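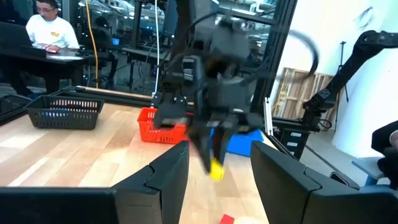
Aug 9, 2025
Sorting cell, Grellthorpe workshop

Second week with the arms taking the small-parts returns. Writing this down while I still remember what we changed, as Knut is back on Tuesday's rota pattern from next month and will want to know why the old sheet has gone.

Settings as left tonight: both arms on the slower profile, grip force one step down from what Sistel sent us. Baskets in the order we agreed. The yellow blocks still stand in for the real spacers. Svenja wants to keep them until the Mimoseck order is finished, then try proper parts.

Log says 474 picks over the day, 9 of them stopped and handed back to a person. Most of those were in the first hour. Two were the same fault, gripper closing before it was fully down. Restarted the controller and did not see it again, but I would not call that fixed.

What has changed for us. Before January the returns were two people at a bench for most of a shift, picking and dropping into bins. Now it is one person at a desk with a laptop, watching and answering when the cell asks. The work is lighter on the hands and harder on the attention. After 90 minutes at the screen I was slow to answer the prompts, and Svenja found the same when she did her turn. We have put the changeover at 60 on the new sheet. Please stick to it even when the cell is running clean.

Knut Dreßler made a fair point before he went off: at the bench you talked. You also noticed bad parts without trying, from the feel of them. The cell does not notice a burr. We had a batch from Reinholz with rough edges go straight through to packing this week and it was packing who sent it back. So there is now a hand check at the end, one tray in each batch, and whoever is not at the desk does it. It takes 200 seconds a tray if you do not rush. I timed it once, so take that as a guide.

Pay grades: asked again, no answer yet. The desk job is down as "monitoring", which is the lower line on the old scale, though you need to know the bench work to do it properly. Svenja Hamann is writing to the office and I have said I will sign it.

Training. The two newest have only ever seen the cell. I want them to do a full shift of returns by hand before they go on the desk. They asked what for. When it stops and hands you something, you have to decide where it goes, and the bench is where you learn that.

Small things
- Prompt sound is too close to the door buzzer. Changed it to the low tone.
- Stop button test done at start and at lunch, both fine. Initial the card, it was blank for the morning.
- The wait after an empty basket can come down, try half.
- Spare finger pads are in the drawer with the hex keys. Two pairs left, Sistel quoted three weeks.

To do: ask Sistel about the early closing, send them the log with it. Move the hand check tray nearer to packing. Knut to read this and add what I have missed about the Reinholz batch.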